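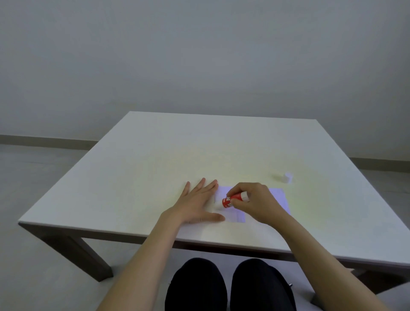
Page last changed on 8 February 2022 by Tin-yau Chang

4. Replacing the paper target on the Rulero

The Rulero finds its way about by looking at a paper target on its base board, and after a few months of being poked by the gripper that target gets tatty. I swap mine when the corners start to lift (you'll know, the arm begins missing its parking spot and sulks). It's a nice sit-down job and all you need is a printer, a glue stick and a clear table.

Before you start

Park the arm from the Service menu, switch off at the wall and lift the base board out. It's held by 2 thumbscrews. Keep them somewhere safe, I've lost one down a radiator before now!

CAUTION: Don't peel the old target off with the board still in the machine. Bits of paper get into the turntable and they are a pain to get out.

Fitting the new target

1. Print the target file at 100 per cent. Turn off "fit to page", which loves to switch itself back on.

2. Measure the long check line with a steel rule. It should be 88 mm. If it's short, go back to step 1.

3. Trim the sheet and lay it face down on a clean table.

4. Take the cap off the glue stick and stand it well out of the way. Spread the fingers of one hand over the sheet to hold it flat, and work the glue with the other. I keep my two hands close together, so the paper can't ruck up in between.

5. Glue right out to the edges, then do the corners again. A thin, even coat is what you're after. Lumps show through as bumps and the vision check will moan about them.

6. Line up one short edge with the mark on the base board and smooth the sheet down from there, bit by bit. You can still slide it a little at this stage.

7. Leave the board under a heavy book overnight.

Note: Please don't use spray glue or PVA. I tried PVA in January and the whole target cockled like an old map.

8. Refit the board, do the thumbscrews up finger tight and switch on.

9. Run Find Target from the Service menu. If it fails 2 times in a row, wipe the lens and try once more, then go to section 5, Lighting.

Cap back on the glue, too.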